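Gundamach Two-Arm Bench Kit
Set-up Guide, Section 6: Comparing Gripper Fingers with the Whiteboard Wipe Test

Revised January 8, 2019

Use this test when you change fingers, move a wrist camera, or load a new controller build. One arm steadies a small framed whiteboard and the other wipes marker off it with a foam eraser. The task shows up weak grip, bad wrist angles, and poor camera aim in a single run. Complete Section 5 (homing and arm limits) first.

You will need the bench kit with both arms mounted, a framed whiteboard, a black dry-erase marker, an eraser that fits inside the open fingers, and the two finger sets you want to compare. The steps below assume the Irkitz textured fingers and the Ornley smooth fingers. Other sets will work if they fit the same mount.

CAUTION: Keep hands off the table while the arms are enabled. Write on the board only with both arms paused.
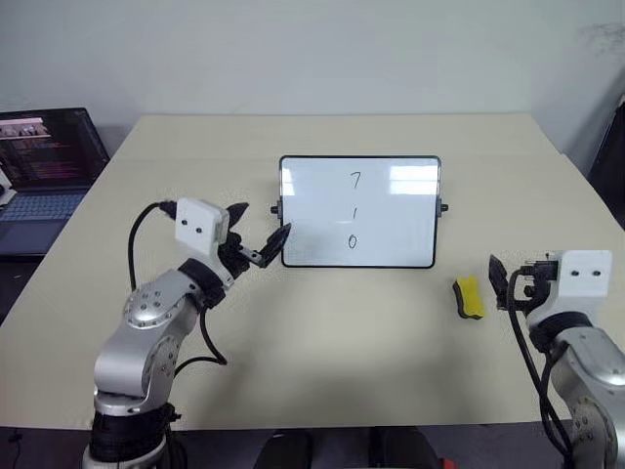

6.1 Placing the Board

1. Pause both arms and open both grippers.
2. Stand the board upright near the middle of the table, long side across, with the writing surface toward the robot.
3. Write three large digits in a column down the center of the board. We used 7, 1 and 0. Any digits will do, but use the same ones for every run in a comparison.
4. Lay the eraser on the table on the right arm's side, within easy reach of the gripper.
5. Bring the left gripper to the lower left corner of the board. Stop short of the frame.
6. Check that the camera cables hang free on both arms and will not catch on the board.

Note: Bright overhead lights leave a glare patch on a glossy board. If the patch covers a digit, turn the board slightly and write down the new position.

6.2 Running the Flat Test

Run the flat test after the upright test. It puts more load on the wrist and less on the holding arm.

1. Lay the board flat near the center of the table.
2. Draw one small loop with the marker.
3. Start the wipe program from the controller menu.
4. Stop after 3 passes, whether or not the mark is gone.
5. Record the result, then repeat with the second finger set. 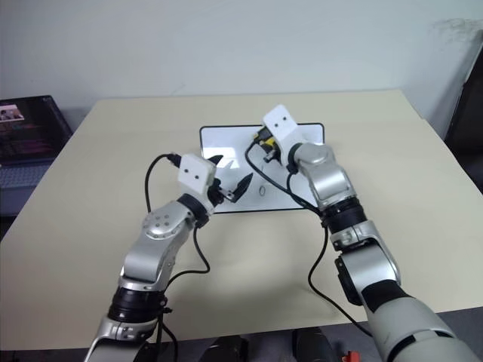 Cable slack is the most common cause of a failed run on this kit. The stock camera cable is 1,150 mm long, and the extra length has to go somewhere. With the right gripper above the far right part of a flat board, cables can sweep down across the board and the table, right through the path of the wipe. Clip the cable to the forearm before the run, leaving enough slack for a full wrist turn. Do not tape it to the wrist ring. Move the wrist slowly through its range by hand control and watch the cable the whole way.

If the left arm is not needed for the flat test, park it. If you leave it out to steady the board, set its speed to the lowest level.

6.3 Checking the Wrist Camera View

Both finger tips should be in view when the gripper is fully open. If only one shows, the camera housing is turned on its mount.

1. Open the live view for the wrist camera you are checking.
2. Loosen the housing screws 2 turns. Do not remove them.
3. Turn the housing until the fingers come in evenly from the two lower corners.
4. Place the eraser between the fingers and confirm you can see it before the grip closes.
5. Tighten the screws and save a reference view.
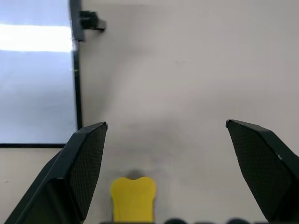

Save one reference view for each finger set. Finger sets differ in length and tip angle, and a view that suits one may hide the work with the other. The Ornley fingers are the longer of the two and may need the housing tipped back a little.

CAUTION: Do not adjust a housing while the other arm is moving. The arms do not detect each other in manual mode.

6.4 Comparing Grip

Judge each finger set on the same points:

Slip. Mark the eraser where the fingertips meet it. After the run, measure how far the fingers have moved from the mark.

Tilt. The underside of the eraser should stay flat on the board. If one end lifts, lower the wrist angle and run again.

Squeeze. Start at grip level 2 and go up one level at a time. Too much force folds the foam and leaves a stripe of ink.

Wear. Look along the finger edges for chips after every session. Light scuffs do no harm. Replace a finger if the chip reaches the grip face.

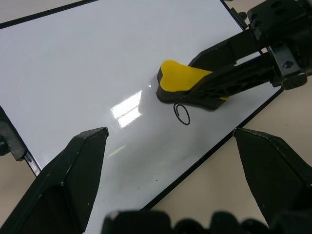
In our own runs the Irkitz set held the eraser well at level 3. The Ornley set needed level 6 for the same hold, and the foam showed some folding. Sarla Dubey ran the same comparison on the older Grewal controller in March and got a similar result, with slower starts and more tilt on the first pass. Settings do not carry over from the Grewal controller, so enter them again by hand.

6.5 After the Test

1. Open both grippers and return the arms to home.
2. Wipe any ink from the fingers with a dry cloth. Do not use solvent on textured faces.
3. Save the run log under the name of the finger set.
4. Switch off the arms before changing fingers. See Section 7 for finger removal and screw torque.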